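Print this page | E-mail this article

Let them fail in the simulator first

Our robotics club at Trarnitz meets on Wednesday after lessons, and for most of February no pupil touches a real arm. Parents have complained about this. I think the club has it right.

We have 62 members and 2 arms. Left to queue, each pupil would get a few minutes, spent mostly watching a fault light. On a computer they can try the same pick-up task all afternoon. Tia Wragg's group logged 183 attempts before they asked to move on. 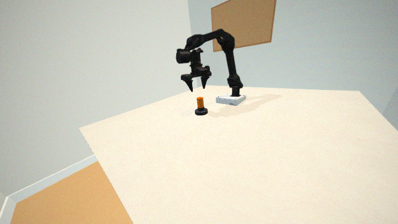
Should a club spend its money on software before hardware? For the first term it should, and after that the money ought to go on spare parts.

I accept that a simulator is too kind. Raed Khasawneh, who judges our regional heat, marks down teams that have never dealt with a slipping cable, and he is right to. Pupils need both. But a child who has already planned a grasp on screen comes to the bench with better questions.

Hanan Sayegh

We use cookies to improve this site. Accept | Manage settings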